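The boxes after the move

When I moved to my new apartment in July, I changed my address in all the shops except the ones I forgot. So for several weeks my parcels went to three places: the old apartment, the office, and the home of my friend Barbara, who is too kind to refuse them. Last Saturday she brought the last ones in her car, and I decided that I will finally deal with the whole thing in one afternoon.

I should explain that I order many small things. I repair old radios and small lamps, and the parts are cheap but they come one by one, each in its own box. A switch, a knob, a piece of cable. My neighbor Zaid says that I buy cardboard and receive a switch as a gift. I had also ordered things for the kitchen, and some of these I had already bought a second time in a normal store, thinking that the first ones were lost.

My first try was not good. I opened each parcel as soon as I took it, and after 16 of them the floor was full of paper and I did not know any more which receipt belonged to which thing. I stopped, made tea, and thought about it again.

The second try was better, and I want to write it down for myself for the next time.

First I put everything that was still closed on one table. Then I read the labels and did not open anything. The parcels with my old address went to one side, because for these I must write to the shop and correct the address. The parcels for the radio work went in the hall, to be carried to my work room. The kitchen things stayed. Only after this did I take the knife, and I opened one group until it was finished before I touched the next one. The receipts went in an envelope with the name of the group.

It sounds slow, but I was done before dinner. I found the shelf brackets from Kastside that I had complained about in two emails, and I had to write a third email to apologize. I also found a coffee grinder which I do not remember ordering. The order number ends with 3118 and it is in my account, so it was me.

The yellow table was a good choice for this work. It stands against the wall, so I could make the pile quite high at the back, and the smaller boxes had somewhere to lean. 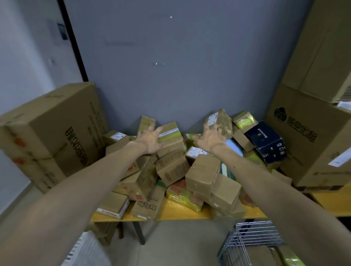

Is it better to sort parcels before opening them or after?

Before, if the labels are readable. A closed box is easy to move and nothing falls out of it, and you can stop in the middle for a phone call without losing any screws.

For the empty boxes I follow a simple rule now. I keep a few small ones for sending things, and I cut the tape on all the others and make them flat the same day. In my old building I could leave them next to the bins, but in the new one they must be flat and tied with string. I learned this from a note on my door.

Next week I will write about the shelf, if the brackets fit.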